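Droltholm Serving Tray, Dark Green

Large rectangular tray with rounded corners and a raised rim. Sold by Rurngate as part of the Droltholm table range, alongside the bowls and the colored-handle flatware.

Item number: 197
Color: dark green, glossy
Pack size: 1 tray
Sold in cartons of: 6
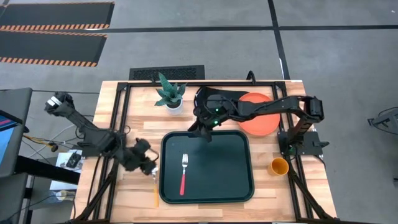 Page last changed: Tuesday, March 17, 2026

The Droltholm tray is made for setting out a place, carrying dishes to the table and clearing up afterward. The surface is wide enough for a plate with a fork and spoon next to it, or for a bowl and a glass. The rim goes all the way around, so flatware stays put when the tray is tipped a little on the way to the sink.

It is a plain tray. There are no cut-out handles and no dividers. You pick it up by the rim at the two short ends. Most of our customers leave it out on a wood table and use it as a place to sort forks and spoons after washing up.

The green is dark and looks almost black from the side. Under ceiling lights the rim picks up reflections. If you need a tray that does not show fingerprints, look at the Dorex series, which has a dull finish and comes in 2 sizes. The Dorex trays do not stack with this one.

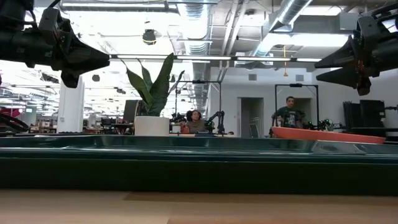
Trays from the same carton nest inside each other and take up very little shelf space – a stack of 10 fits in a standard base cabinet with room left over. Put a paper towel between them if they will be stored for a long time. Older Droltholm trays from before last May have a slightly higher rim and should be stacked separately.

Care
Wash by hand with dish soap and a soft sponge. Dry with a cloth to avoid water spots. Do not use scouring pads on the rim. Do not put the tray in an oven or a microwave, and do not set a pan on it straight from the burner.

Goes with
The terracotta orange bowl has a foot ring and sits flat on the tray. Forks and spoons are sold one at a time, so you can mix handles. Place mats by Wanigasekara fit under the tray with a narrow border showing.

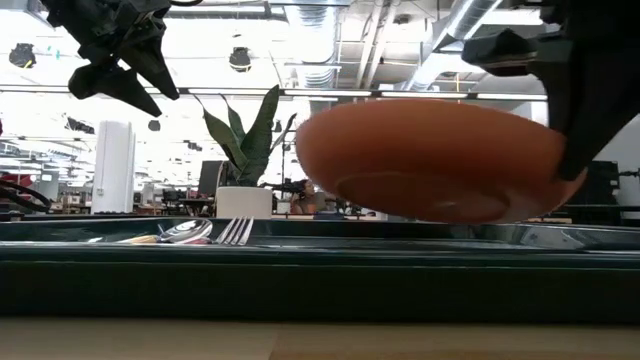

Dark green tray with orange bowl, wood-handled spoon and fork.

Ordering
Single trays ship from the Rurngate warehouse in two business days. Full cartons take almost a week. Bowls and flatware are packed in a separate box and may arrive on a different day. Trays can be returned unused in the original sleeve.

For cafeteria and school orders, write to Luzius Eberhard in the sales office and include the item number and the delivery address.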